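Ticket: report comments missing or cut short on parent copies
Opened by: school office, Kamholm
Product: Resesow reports module
Status: open, with supplier
Last updated: 18 Jul 2025

Reports for the summer term went out through Resesow. Parents began ringing the same afternoon to say that teacher comments stopped in the middle of a word. The supplier's first reply was that staff must have typed over the limit. I doubt it. The limit on screen is 2,000 characters and the comment I checked first, a Year 9 history one, is 1,657. The parent copy ends long before that.

Tried so far: cleared the browser cache, as told. No change. Printed from a second machine, as told. No change. I didn't expect either to matter, as the parents are not using our machines.

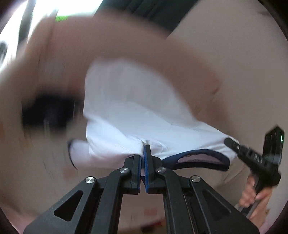
Does the full comment still exist in the system? The staff view shows every word of it, so the text has been saved and the fault lies in making the parent copy.

Supplier then said it was a "known display matter" fixed in the March update. We have the March update. I sent the version page to prove it and was asked to clear the cache again.

Tested with a dummy pupil. A plain comment of 200 characters came out whole. The same comment with a curly apostrophe pasted from Rement, where most staff draft, stopped dead at the apostrophe. Typed by hand in Resesow – whole again. The history comment has its first curly apostrophe exactly where the parent copy ends.

Sent all this to the supplier. They now suggest raising the limit to 2,250. I can't see how that would help and have said so.

For now: staff to retype apostrophes before publishing. The Kozłowski prize certificates use the same template, so hold those back.

Waiting for a reply from someone who has read the ticket.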